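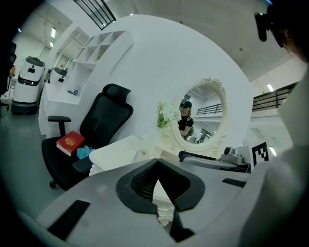

Home Tickets Parts & Manuals Forum Contact

Reading time: 7 min

Ticket 274: Sulley mesh chair sinks, headrest slides down, and there's a click
Opened by: Sieglinde Weidemann
Product: Gonico Sulley, mesh back, with the separate headrest
Bought from: Thakur, the Ponodcombe store
Status: closed (headrest part still open, see the end)

First message

Hi! I know your form asks for one problem per ticket, but I have three and they all live on the same chair, so I'm putting them together and you can split them up if your system gets upset.

The chair is the black Sulley with the tall mesh back and the separate padded headrest. It stands by the low white table, in front of the big curved wall with the cube shelves and the oval mirror. I mention the mirror because that's how I noticed the first problem. I sit down in the morning and I can see the top of my head in the glass, and by lunch I can't. At first I thought I was slouching (I do slouch) but no, the seat is going down with me on it. It doesn't drop all at once. It creeps. I raise it with the lever, it holds for a bit, and then it creeps again.

Second problem, the headrest. I set it where I like it and it slides down whenever I lean back, until it's poking me between the shoulders.

Third problem, the click. It clicks when I turn to the left to reach for my cup on the counter. It doesn't do it when I turn right. It's a small sound but once you've heard it you wait for it.

What I've tried so far: raising and lowering the seat all the way, turning the chair upside down and looking at it sternly, and wiping the casters. The casters needed it anyway. I got an amazing amount of hair and thread out of them.

Reply from Gonico support (pasted from my email, since it didn't show up on the ticket page)

"Thank you for your message. A seat that lowers by itself is usually a worn gas lift. Please confirm that the user is within the weight limit of 100 kg and that the chair has not been stored outdoors. We can send a replacement lift. For the headrest, please tighten the screws."

My answer to that

Yes to the weight limit and no, it hasn't been outside! Before you send a lift, could you tell me how to be sure it's the lift? I've changed one on a different chair and it took me an entire afternoon, a pipe wrench and a lot of language, and I'd like to avoid doing that for fun. Also, which screws? I can find two on the headrest bracket and they're both tight already.

Log, first try: is it the lift?

No answer yet so I went ahead by myself. I'm writing this down as I go because the last time I fixed something I couldn't remember which change had done it.

I wanted to know whether the seat sinks with nobody on it. I raised it to the top, put a strip of masking tape on the column right at the edge of the cover, and piled the heaviest books I own on the seat. Left it through dinner and the dishes. The tape hadn't moved at all that I could tell.

Then I sat on it myself, no leaning, feet on the floor, and read. It stayed up for a whole chapter. Then I leaned back to stretch and I felt it go. Just a little, like an elevator settling. I leaned back again and it went again.

So it holds when I sit still and it slips when I lean back. I'm no engineer but that didn't sound like a worn-out lift to me, because I'd expect one of those to let me down however I sat.

Log, second try: underneath

Laid the chair on its side on an old blanket. If you have this chair, take everything off the seat first, because I forgot and had to go fishing under the shelves for a pencil.

Under the seat there's a metal box (the tilt mechanism, the manual calls it). The height lever on mine doesn't push on the lift directly. It pulls a cable, the cable moves a small metal tongue, and the tongue presses the button on top of the gas lift. Same idea as a bicycle brake. And like a bicycle brake, the cable has an adjuster with a little locknut where it goes into the box.

I wiggled the lever. On a bike you want a tiny bit of slack before anything happens. Here there was none. The tongue was already sitting on the button, touching it, with the lever at rest. When I tipped the back of the chair by hand I could see the cable pull tighter, and the tongue pressed down just enough to matter.

I was so pleased I went and told the cat.

What I did: loosened the locknut with a small wrench, turned the adjuster in a couple of turns until there was a visible gap between the tongue and the button, tightened the locknut again, and tried the lever. Too much. Now the lever did nothing at all and I had a chair stuck at full height. Backed it out a little, tried again, and got to a point where the lever moves freely for the first bit and then lifts and lowers the way it should.

Result: I sat on it all the next day and leaned back as often and as rudely as I could. At the end of the day I could still see the top of my head in the mirror. The new tape mark agreed.

Second reply from Gonico support

"Thank you for the detailed information. Please check the cable tension at the height lever before replacing the lift. Instructions are on page 2 of the service sheet."

We crossed in the mail, I think! But page 2 does have a good drawing of it, so for anybody reading this with the same problem, ask them for the service sheet. It's not in the box with the chair and Thakur didn't have a copy at the counter when I called.

Log, third try: the click

I'd been blaming the base, and I was wrong. I had my neighbor sit down and turn left and right while I lay on the floor with my ear near the column, and the click wasn't coming from down there. It was up by the arm.

The armrest on the left side was loose where it bolts to the underside of the seat. You couldn't see it move but you could feel it if you held the joint and pushed. Turning left, I push off on that armrest. Turning right, I apparently just swing. I'd never have guessed that about myself.

Tightened the bolts with the hex key that came with the chair. The click went away for an evening and then came back, fainter. Took the bolts out all the way, and one of them had no washer. I had one in the jar that looked right, so in it went. No click since. I've been turning left a lot.

Log, fourth try: the headrest

This one I've only half beaten.

The headrest slides on a flat post and it's held by friction, no notches, no knob. The two screws only hold the bracket to the back frame, so tightening them does nothing for the sliding. What does the gripping is a sleeve inside the bracket, and mine was shiny and slick. I think I did this to myself by spraying furniture polish on the chair when it was new. Please don't do that.

First I washed the post with dish soap and warm water and dried it with a rag. Better, but it still crept down under my head.

Next I thought I'd roughen the post a bit. The only sandpaper in the house was 2000 grit, left over from a headlight project, and that stuff is for making things smoother. I went ahead anyway. It made the post beautiful and the headrest went down faster than before. So, lesson there.

What's holding it now is a turn of cloth tape around the post just under the bracket, so the headrest sits on top of it like a shelf. It works, but I can't lower it without peeling the tape off, and my neighbor is taller than me and has opinions about where it should be.

Closing message, Sun 8 October

Hello again. You asked if you could close the ticket. For the seat height, yes please, it was the cable and it's fixed. I don't need the gas lift, so please don't send it. For the click, yes too, but you might want to know that a washer was missing from the left armrest, in case there are more chairs out there like that.

For the headrest, I'd still like a new sleeve if they exist as a spare part. Page 2 shows it in the drawing but it doesn't have a part number next to it, and the parts page on your site only offers the entire headrest. I like my headrest! I only want the bit inside. If it has to be picked up in person, I can get to the Thakur store in Ponodcombe most afternoons.

And could somebody put the cable adjustment in the regular manual? It's a five-minute job once you know where to look, and I was pretty close to ordering a pipe wrench.

Thanks for your help,
Sieglinde

Note from support: Ticket closed for items one and three. Item two passed to spare parts.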